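From: Haris Pavlović
To: fruit-at-home list
Date: January 25, 2024
Subject: Re: Apples going brown where they touch the bowl

Dear Ntombi, dear all,

Thank you for your long message. I answer between your paragraphs, I hope this is still readable when it arrives. Please excuse my English where it goes the German way, I live in Hanau for 21 years now and before that I spoke something else again.

Ntombi Kruger wrote:

> I have kept our apples in a glass bowl on the kitchen windowsill
> ever since we moved in, and every winter the same thing happens.
> The ones at the bottom get a soft brown patch on the side where
> they sit, and by the time we reach them they are only good for
> sauce. My sister tells me to buy a basket. I like the glass bowl,
> so before I give it up I would like to hear from somebody who has
> tried both.

I have tried both. For many years we had a glass bowl too, a heavy one from Villetti, and it was also on the windowsill, above the radiator. This is the worst place in the flat. In the day the sun comes on the glass, in the evening the radiator comes from below, and the apples in the bottom layer have no air at all. If you want to keep the bowl, please move it first and look for two weeks what happens. Maybe this is already enough for you.

With us it was not enough, so I changed to a wide shallow basket of the woven kind. The shape is more important than the material, in my opinion. A deep basket is again a bowl, only with holes. In a shallow one the apples lie in one layer, and you can see every one of them when you walk past.

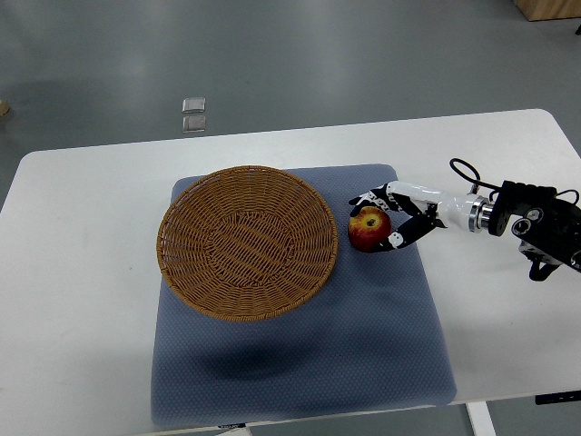

I do not put apples in the basket directly from the shopping bag. First they wait on the table and I take every one in the hand, turn it, and look at the stalk side and at the flower side. One with a soft place or a small hole goes to the kitchen and is eaten the same day. This takes perhaps a few minutes for a full bag and it has saved me more fruit than any container.

> She also says that wicker is dirty and that I will never get it
> clean. She says this about the basket she wants me to buy, so you
> see what kind of conversation it was.

Your sister is right for the natural willow. It takes the juice when an apple goes bad, and then you have a dark spot which smells in summer. I had one from the market, very beautiful, and I had to throw it away. The synthetic weave is less beautiful from near, but you can wash it in the sink with a soft brush and a little washing-up liquid. After this I stand it upside down on a towel until the next morning. Do not put it in again while it is still damp between the strands, there the mould begins. Also do not put it on the radiator to dry it quicker. I did this once with a small bread basket and it has now the form of a hat.

> And one more thing, does it matter what stands under it? Our
> table is white and everything leaves a mark on it.

Yes, I think it matters, mostly for the table. A woven bottom is hard, and when somebody pushes the basket to the side it makes fine scratches, which you see well on a light surface when the lamp is low. A table cloth moves together with the basket and is then always crooked. Felt is good until the first time something is spilled on it. What works best for me is something padded and heavy enough that it stays in its place.

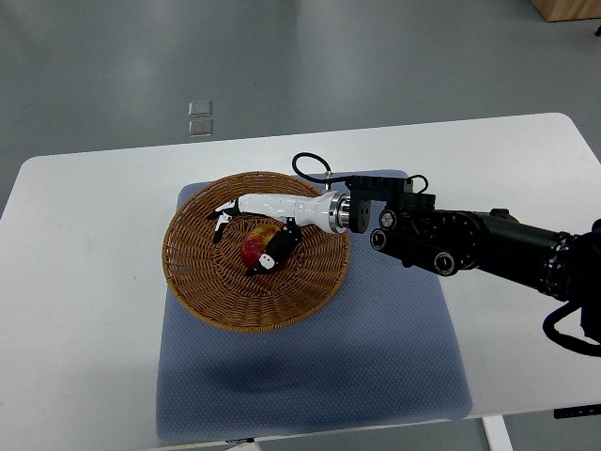 For the size of such a mat you should not be economical. The small round ones which they sell for pots are not enough, the basket stands over the border and then it tips when you take fruit from one side. Take one which is clearly larger than the basket. A big blue-grey one with rounded corners leaves you plenty of room next to the basket, even when the basket is wide and stands in the upper left part, and you can use this free place for sorting. An apple which rolls away does not get a bruise there so easily as on the hard table. I shake mine out at the window on Saturdays and wash it by hand when it needs it.

About the quantity, because Rampersad asked this in the other thread: I buy never more than 9 apples at one time in winter. The shop near us has a sack which is cheaper for the kilo, and in my first winter with the basket I bought it every time. It was 41 apples once, my wife counted them, and we were eating compote until February was finished. The price per kilo does not help you when a part of it goes in the bin.

Two small things more. Keep the bananas somewhere else, they make the apples old. And please write the day of buying on a piece of paper and lay it under the basket. It looks a little silly, but after one month you know quite exactly how long your sort of apple holds in your room, and then you do not need advice from me.

If someone on the list has experience with the Nostov hanging nets, I would like to read it. I have seen them at a neighbour's, but there were onions in it, and onions forgive everything.

With kind regards from a grey Hanau,

Haris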